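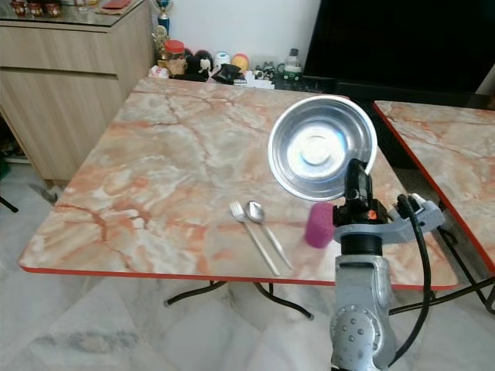 Blandine Rey wrote under my February post that she gave up on hand sharpening years ago, that her office mails everything out, and that she can't see why any hygienist would spend her own time rubbing a curette on a rock. Fair enough! I used to be in the same camp, and I promised her a longer answer than would fit in the comment box.

Jun 2, 2018

So, the answer. I love sharpening. I love it so much that my coworkers at Pirura now leave their dull scalers on my side of the counter with sticky notes on them, and I'm thrilled every time.

When I was in school we got one afternoon on it. The instructor passed around a stone, we all made the same scratchy noise for a while, and then we moved on to fluoride trays. I graduated with no idea what a sharp edge was supposed to feel like. My first few years I worked in Dadham, in an office where the instruments went out to a service twice a year, and for the two weeks after they came back I thought I was a genius. The rest of the time I thought I had weak wrists. I was pressing harder and harder, burnishing calculus instead of taking it off, and going home with my thumb throbbing.

Then I took a continuing ed class in February, mostly for the credits (it was the one with open seats), and wow. The teacher handed each of us a plastic test stick and a Gracey straight out of somebody's working kit. It slid across the stick like a butter knife. We sharpened it, tried again, and it bit. There's a tiny click when it grabs the plastic and I swear the whole room made the same happy sound.

What I do now, for those of you who asked:

I use a medium ceramic stone from Wimolik, the flat one with the rounded edge. I keep the instrument still and move the stone, which feels backward for the first week. Elbow on the counter, toe of the blade pointed at me for the anterior curettes, terminal shank straight up and down for the universals. For the Graceys you have to tilt the shank until the face is level with the floor, and I still check that part against the little card taped inside my cabinet. Short strokes, finish on a down stroke so you don't leave a wire edge. Then the test stick. If it clicks all the way from heel to toe, I stop. I was overdoing it at first and turned a perfectly nice 11/12 into a toothpick. RIP.

Everything goes through the sterilizer before and after, stone included. Please don't sharpen a dirty instrument at the chair, no matter how rushed you are.

I set aside 25 minutes on my late-start mornings and get through my whole set. Going in with the radio on, before the phones start, has become one of my favorite parts of the week. And my hand is so much better! I used to be worn out by 2:30, and last month I had a new patient with 80 kinds of tartar behind the lower front teeth (okay, I'm exaggerating) and it came off in these beautiful clean pieces. She told me it hurt less than her last cleaning. I wanted to hug her.

Blandine also asked about cost. My stone was $35 and the test sticks were a few dollars for a pack. I did try a powered sharpener that Dr. Tan picked up at a trade show, and it's great if you hate guessing at angles. It's loud, though, and I missed the feel of the stone. Two of the other hygienists swear by it, so if you're nervous about wrecking a blade, start there.

Next time I want to get into handle diameter, and I have a lot of feelings about silicone grips. If you've switched to the fat ones and hated them, tell me what brand, I'm putting together a list before I order.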